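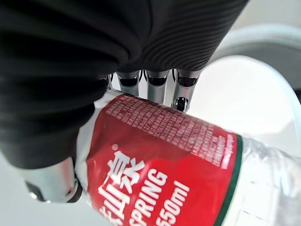
Home | Threads | Tags | Log in

Planner stalls on the approach to a pedal bin

Berkay Avcı
Two-arm base, bag in the left gripper. The Perrin planner times out at 33 s on the last leg.

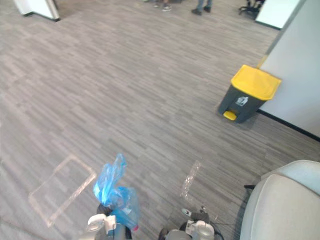
Bag in left gripper, bin against the wall.

Sevim Özkan
Check the collision model. A bag modelled as a rigid box blocks most paths - attach it as a small sphere.

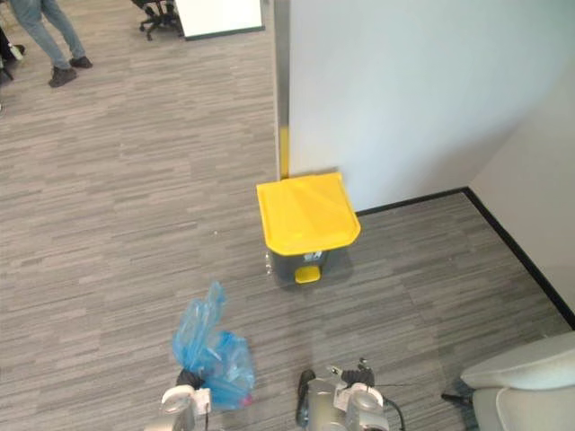

Does the costmap need rebuilding after that?
Only the local layer; clear it once the shape is attached.

Calum Cairns
Same here on 24. Raised the timeout.

Related
Perrin: goal tolerance
Wrist camera lag

Contact | Back to top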